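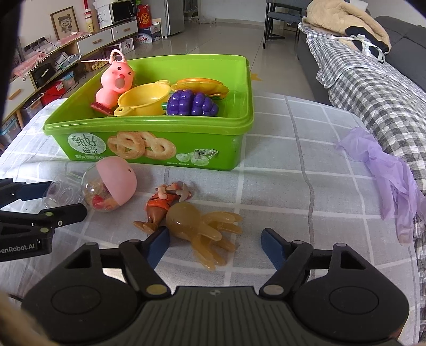

Do small toys need a special organizer?
A box you already own will do. The pull-out towers with labeled drawers look great in the store, and I have yet to meet a child who reads the labels.

I bought one of those towers, the Nirker, and gave it a fair trial. After a month the drawers were full of crayons and the toys were on the table. So I went back to an old cookie box, and this is the method I trust, as far as I trust any of them.

1. Pick one open box. Skip the lid. A lid is one more thing to lose, and kids won't put it back on anyway.

2. Dump everything on a table. The floor works too, but you'll be sorry later when your knees start in.

3. Pull out the small stuff first. Capsule toys are the worst offenders. If there are little pieces inside, keep them shut and put them up high if you have a toddler around. People will tell you to save the empty capsules for crafts. I've saved more than 30 and made zero crafts.

4. Put hard, upright things in next: play pots, plastic fruit, chunky animals. Stand them against the back and sides.

5. Lay stretchy or rubbery toys on top, and never underneath. The sticky kind picks up lint, so rinse it with plain water and let it air dry. I wouldn't bother with the sprays that claim to "restore" them.

6. Figurines go in last, where they can be found. A dwarf with a pickaxe at the bottom of a box is a dwarf you'll be asked for at bedtime.

The whole job takes 5 minutes if you do it alone. Any guide that says children will enjoy helping was written during school hours. Mine stays tidy for 2 days, then I start again from step 2.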